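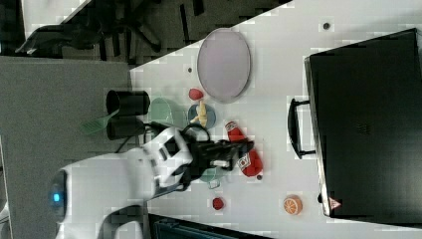
The student who runs the robotics club at Runell has a rule about the word "learned." Members have to put a dollar in a jar each time they use it about the arm.

"It copies," she says. "We drive it by hand, we save the run, we train on the saved runs. Then people's parents come in and ask if it can cook."

Can it?

"No. It's a toy strawberry."

The club has 13 members and meets on Tuesday evenings. Its entry for the Florkard student contest in May is called Drukiton, and the job is to clear a play kitchen. So far they have logged 2,000 runs. I asked what that bought them, and she looked at the table for a while.

"If you leave the ketchup where it likes it, you get a decent pickup. Turn the bottle and I wouldn't bet my lunch."
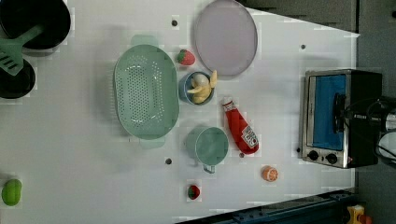 ## "Move the plate and see"

I wanted to know who checks the success rate. The club does, she admits, and the club also sets the table. Last year's team reported 12 clean trials in a row and then finished seventh.

"They'd practiced on one layout. I was on that team, so I can say it."

Her fix is dull. A member who hasn't touched the code lays out the pieces, and every failed try goes on the sheet. Their adviser, who came over from Ostermann, thinks the numbers will look bad next to other schools' numbers.

"They will," she says. "I'd still like to see the other schools' sheets."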